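Pindness, week three: the archer build finally works

I know, I know, I said I was going to play a mage this time. I made the mage! She lasted all the way to the first toll bridge, ran out of mana in front of two wolves and a very small bandit, and that was the end of my magic career. So I rerolled on Thursday night, picked the Galang heritage mostly for the cool face paint, and I have barely thought about anything else since.

If you haven't played Pindness, heritage is the choice you make before class, and the game does a pretty bad job of telling you what it does. The Galang blurb says "keen of eye and slow to tire." Great, thanks. What you get is a stamina pool of 200 where most heritages start lower, plus a passive called Long Sight that makes your arrows drop less over distance. The blurb doesn't mention the arrow drop at all! I only noticed because I kept shooting over the heads of things I'd been hitting fine on my old character.

Once you adjust your aim it's wonderful. I was picking off marsh crabs from the watchtower outside Demuvthorpe and giggling like a kid. They never work out where you are. They just run in circles and then go back to eating reeds.

The catch is that you're made of paper. My archer has 65 health at level 8, and the crabs that are so funny from the tower will take most of that in one pinch. I have been putting every point into Agility and I'm going to keep doing it, but if you're more careful than me, maybe put a couple into Vigor before you go into the marsh. There's a cave on the north side with a low ceiling where you can't back up and you can't arc a shot, and I died in there more times than I want to type out.
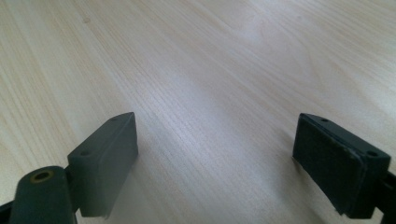
Pale wood, fine grain.

OK, so the bow. You can buy a decent one in Demuvthorpe, but save your coins and go get the Joren bow, because it is ridiculous. It does a little less damage per hit than the shop one, but the draw is so quick that you get two arrows off before anything has turned around, and the second one still counts as a sneak attack. I don't know if that's a bug. Please don't fix it.

To get it you need to talk to the ferryman after dark (he won't bring it up during the day, I tried), pay for the crossing, and then get off at the middle island instead of riding to the far bank. There's a prompt for this but it's only up for a second or two, so keep your thumb ready. The bow is in the roofless hut, in a chest behind the loom. The ghost in the hut is friendly if you've got your weapon put away and extremely not friendly if you don't. Guess which one I got first.

The stats on mine say 177 range, and that seems to be fixed and not rolled, going by the screenshots I've seen on the forum. With Long Sight on top I can hit the bell in the chapel tower from the island dock. It rings! It does nothing else, as far as I can tell, but all the villagers look up, and I have spent about half an hour on this instead of doing the main quest.

A few smaller things I've picked up. Arrows stack across types if you sort by weight first, which frees up a whole row in your bag. Cooking eel gives you a stamina boost that lasts through a fast travel, while bread doesn't. And crouching on a slope makes your aim wobble a lot more than crouching on flat ground - I can't find that written down anywhere, but I've tested it on the hill behind the mill and I'm pretty sure.

I still haven't decided on a level 10 specialty. Trapper looks fun and would help a lot with my whole being-made-of-paper situation, but Windcaller gives you a curved shot, and I want to bend an arrow around that chapel so badly. If you've played either one past the marsh, leave me a comment, and no spoilers about the lighthouse please! I can see it from the dock and I'm going there next.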